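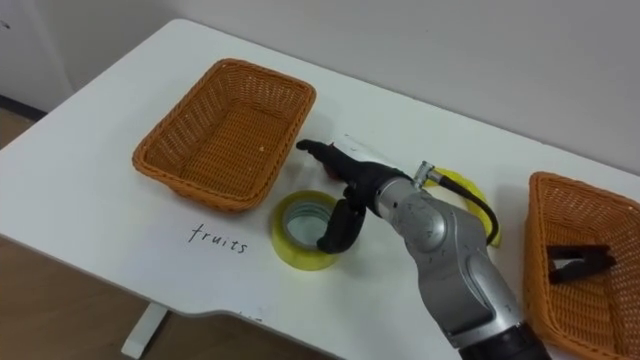
A basket with its name written right on the tabletop: "fruits," in black ink.

Mared Edwards keeps a pen in her apron pocket, and she is not shy about using it. She has written on shelves, on the lids of flour bins, on the inside of a closet door and, one rainy evening in June, on her own kitchen table. Her mother, she tells me, would have fainted.

"I'd tried the pretty tags," she says, pouring me a second cup of coffee before I've made much of a dent in the first. "I tried the little chalkboards on strings. They fell off, or the cat took them, and then I was back to putting onions in with the mail."

I had driven out to Halov to talk to her about baskets, having heard from more than one neighbor that she was the person to see. We did get to the baskets in the end, but first there was the garden to walk through, and a long story about a wheelbarrow that I promised I would leave out. Edwards ran the housewares counter at Powell for 20 years, back when the store still took up the whole corner, and she has the habit of turning a thing over to look at its underside before she'll say one word about it.

Her thinking on woven wicker is simple enough. She likes a rectangular basket with sides that flare a little, so your hand goes in without scraping your knuckles, and she likes the corners rounded, which makes them kinder to a hip when you pass with your arms full. She wants a rim that's thicker than the sides, too. The rim is what you grab, after all, and a thin one will start to come apart on you by the second winter.

Color is where she gets a bit dreamy. She loves that warm orange-brown against a white table, and she'll tell you so at some length (she told me twice, and I didn't mind). A room with plain walls and a light wood floor can feel chilly, she says, and a basket or two will warm it up faster than a rug and for a good deal less money.

Then there's the matter of what goes where, and this is the part people come to her for. Every basket gets one job, and the job gets one word. Fruit goes in the fruit basket. The odds and ends that drift through a house all week long, the clips and folding gadgets and other small black plastic what-have-yous, go in a different basket altogether, and they stay there until somebody has the patience to sort them. Tape, she admits, she has never managed to house. A roll of it lives wherever it was last used, and she has made her peace with that.

She puts the word on the table and not on the basket, so that when a basket gets carried off to the porch or out to the car, its spot is still waiting for it. "It's like a parking space," she says. "You go out, you come home, you know where you belong."

Does the ink come off? She laughs at that one. She wouldn't try it on anything you inherited, and she'd test a corner first, somewhere the company won't look. Lowercase letters, please, and nice and loopy. Capitals make her feel as though she's being yelled at in her own house.

Before I left she sent me home with a sack of plums and a pen. The plums are gone. The pen is in my kitchen drawer, and I've been eyeing the sideboard.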